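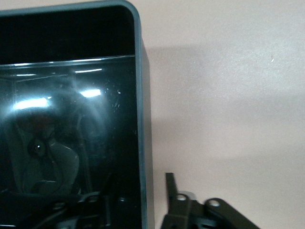 Why Bread Goes Stale (and What to Do With It)
Speaker notes, library talk, October

Slide 1. Hello
Wait for the back rows to settle. Thank Teresa Marciniak for having me back, and for finding the big coffee urn.
Say who I am: baked at Rallero for 22 years, mostly nights, now teach the evening class. Still think about bread more than is good for me!
Ask for hands: who has half a loaf at home right now that they feel guilty about? Keep the hands up a second so people can look at each other.

Slide 2. Stale is a different thing from dry
This is my favorite part of the whole talk, so don't rush it.
Most of us grew up thinking a stale loaf has lost its water. Some of it has, sure, especially near the crust. But you can wrap a loaf so well that hardly any water gets out and it will still go firm on you.
What's going on is the starch. In the oven the starch grains soak up water, swell and go soft. Once the loaf cools they start to tighten up again and line themselves up into little crystals, and the crumb gets stiff and a bit leathery.
Pass the two slices around now (bag A wrapped, bag B left out overnight). Get people to squeeze them. Let them squeeze them for as long as they like.

Slide 3. The fridge
Somebody always groans here.
Those crystals form fastest at fridge temperature. Faster than on the counter, much faster than in the freezer. So the fridge keeps mold away, but the loaf firms up sooner.
Freezer is great. Slice first, bag it, push the air out, toast from frozen.
If asked about humid kitchens: yes, mold can win the race in summer, so freeze half the loaf the day you buy it.

Slide 4. Bringing it back
Heat melts those crystals again, and this is why toast is so wonderful. Same with a whole loaf: run the crust quickly under the tap, then into the oven at 350 for 8 to 10 minutes.
It only lasts a few hours. Eat it at that meal.
Tell the Wilson Paucar story (the wedding, the rolls, the garden hose). Keep it short this time, last time it ate up the whole break.

Slide 5. Why some loaves last
Fat slows things down. So does sugar. So do potatoes, and rye keeps for ages.
Sourdough keeps well too, and the acid helps hold off mold.
The Palomino loaf is my own keeper: mashed potato, a spoon of olive oil, long cold rise. Recipe is on the handout. Flour weight is 521 grams and yes, I know, everyone asks. It was what was left in the sack and it worked, so I never changed it.

Slide 6. Old bread is an ingredient
Go fast, these are just to make people hungry.
Bread soup with garlic and an egg dropped in at the end. Socorro Correa's version has smoked paprika and I beg you to try it.
Panzanella, but only with good tomatoes.
Bread pudding. Stale bread really does better here, it drinks the custard and keeps its shape.
Crumbs fried in butter over pasta, cauliflower, anything at all.
Flor Bermúdez grinds hers and puts a little back into the next dough, toasted dark. Gorgeous flavor, like malt. Start with a handful.

Slide 7. Our class diary
Last winter the class wrote down every bit of bread they threw out: 203 entries. Heels of sliced loaves came up over and over, and hot dog buns.
Read two entries out loud. The one about the baguette behind the radiator gets a laugh.
Ask the room what they'd have written.

Slide 8. Questions
Likely ones:
Paper or plastic? Paper for the crust, first day only. After that plastic, or a cloth inside a bread box.
Can you cut off the mold? Please don't, it runs deeper than you can see in soft bread. Throw it out.
Does cutting from the middle help? A little! Push the two halves back together, cut sides touching.
Leave the samples by the door with the handouts. Dough class starts at 7, room 2, bring an apron and a bowl with a lid.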